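Home | Issues | Authors | Submit | Search

4.2 Household tasks in simulation

Whether a parallel-jaw gripper can do ordinary tidying work was tested on the Buvano task set, which covers 8 chores. Camera views were rendered from just behind the fingers. 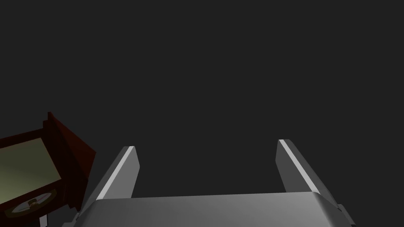
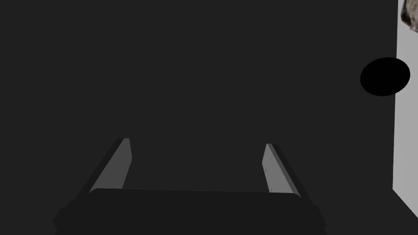
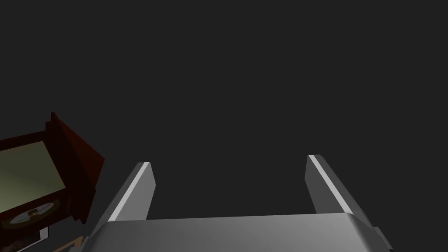
Figure 5. Simulated gripper views. In all three the jaws are open and hold nothing.

Each chore was attempted 300 times under 2 control policies, Cenix and Swai. A trial counted as a success only if the target object came to rest in the goal region and no other object was displaced. Neither policy met the threshold proposed by Marciniak and Prieto for unattended home use. Most failures occurred during approach, before contact, when the policy chose a finger path that was blocked by furniture. Grasp failures were less common and were limited mainly to thin or rounded items. Raising the camera resolution had little effect on either policy. Transfer to physical hardware was not attempted and is left to the Plirnmont trials planned for November.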